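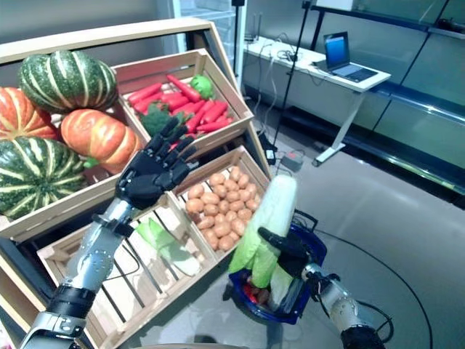
Week 6: Brand ambassadors and what they sell

Read the Lornach case before class. It is short and written by the company, so bring a pencil.

Background. Lornach makes a bottled ginger beer. Two summers ago it signed a surfer, paid him in cash and product, and put his face on the neck label. The press release called the deal "a natural fit." Ask what that phrase would have to mean before it could be false.

The claim. Sales at 60 beach shops rose 11 percent over the season. Lornach credits the surfer. The same season it cut the price and got a cooler placed by the register in 42 of those shops. The case mentions the coolers in a footnote and never separates them out.

Compare Hondano, a wetsuit maker that dropped its ambassador in October and kept its numbers. Hondano says the brand had "matured." Maybe. It could also be that he never did much for sales in the first place.

Terms you need
Reach: how many people could have seen a post. Usually quoted as if they all did.
Fit: whether buyers connect the athlete with the product. Mostly measured by asking them, right after showing them both.
Halo: liking for the person that rubs off on the product. Khalaf's survey of 237 shoppers is the usual source. Look at who was asked and where they were standing.

For next time
Write one page on the Rondgate skate shoe contract. What would the company have to track to know if the money was wasted? Do not use the word "authentic."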